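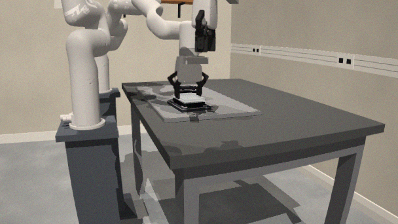 What Happens at a Hotel While You're Asleep?

January 20, 2026
14 shares | 3 comments

I've stayed in a lot of hotels, and I used to think they went to sleep at night the same way I did. Lights off, doors shut, everybody snoring. Then I spent a night awake at a place called the Mastby, which is a big old hotel beside a lake, and wow, was I wrong!

I write about travel for kids, so I get to ask nosy questions. I asked the people at the Mastby if I could stay up and follow them about, and they said yes, as long as I wore quiet shoes. (I wore socks. Much quieter.)

So what goes on down there?

Let's start at the front desk. During the day there might be four people behind it. At night there's usually just one, and that person is called the night auditor. An auditor is someone who checks numbers. Every time a guest buys a hot chocolate or a pizza and says "put it on my room, please", that gets written down in the computer. The night auditor goes through the whole list and makes sure each hot chocolate has gone to the right room. You wouldn't want to pay for somebody else's pizza, would you?

The Mastby has 69 rooms, so that's a lot of checking. The night I was there it took until after two in the morning, and the phone kept ringing in the middle of it. One guest wanted an extra pillow. Another one couldn't work out how to turn off the bathroom fan. A third had left a suitcase in a taxi, and that took ages to sort out.

Then there's the washing. Oh my goodness, the washing! Think about how long it takes to do the laundry at your house, and then imagine you had to wash the sheets from every bed on your street. The laundry is down in the basement and it's warm and noisy and smells like clean towels. The biggest washing machine can take up to 60 sheets in one go. I could have climbed inside it (I didn't, and you shouldn't ever climb in one either).

When the sheets come out they're still a bit damp, so they go through a long hot roller that dries and irons them at the same time. A flat, wrinkly sheet goes in one side and a smooth one comes out the other. Two people fold it together, and they're so quick it looks like a dance. I had a try and mine came out looking like a squashed sandwich.

Who makes the breakfast?

The baker! And the baker starts at three, when it's as dark as the inside of a boot. Bread dough needs time to rise, because tiny living things in it called yeast are busy making bubbles of gas. Those bubbles are what make bread soft. If the baker started at seven, you wouldn't get your toast until lunch.

I asked if I could help and was put in charge of brushing milk on the croissants. There were 30 on each tray. My favourite part was when the first tray came out of the oven and the whole hallway smelled of butter.

Not every hotel does things the same way. I once stayed at the Golob, a tiny guest house up in the mountains with only five rooms, and it had no night auditor at all. If you needed something after bedtime there was a bell to ring, and the owner came down in a dressing gown. At a giant hotel in the city, there might be a whole team up all night, with cleaners polishing the lobby floor and cooks making sandwiches for people whose planes landed late.

Some words to know

Lobby: the big room you walk into first, where the front desk is.

Turndown: when someone comes in during the evening to close your curtains and fold back your covers. Sometimes you get a chocolate!

Wake-up call: a phone call from the desk to get you out of bed. You pick the time.

Linen: sheets, pillowcases and tablecloths. It's an old word for cloth made from a plant called flax, but hotel linen is often cotton these days.

By six o'clock the first guests were wandering down in their hiking boots, looking for juice, and the night auditor was putting on a coat to go home to bed. I was yawning so hard my jaw hurt. I ate two croissants, went upstairs, closed the curtains and slept until the afternoon.

Next time you stay somewhere, try asking at the desk what time the baker starts. I'd love to hear what they tell you.

3 comments
Share this story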